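Getting a prescription filled in Schwaiger: common questions

Can I use a prescription from my home country?
Usually not. Most pharmacies here want one written by a local doctor. The walk-in clinic next to Gramell on the station side can often rewrite it the same day.

How long is a prescription valid?
18 days from the date of issue, including the day itself. After that you need a new one.
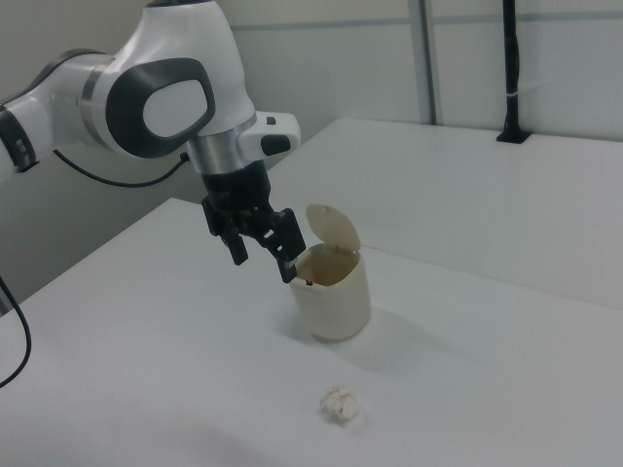

Neltance Newcomer Guide
Health pages editor

Which pharmacies open late?
Wundora stays open until 10 pm, but its dispensing counter shuts at 7 pm. Gramell has 16 branches and most close at 6 pm.

Do I have to pay up front?
Yes, if you have no local insurance card. Keep the receipt – your insurer will ask for the original. I paid 127 for a month of blood pressure tablets in August.

Can someone else collect my medicine?
Yes, with the paper prescription and your card. Allow around 15 minutes at the counter.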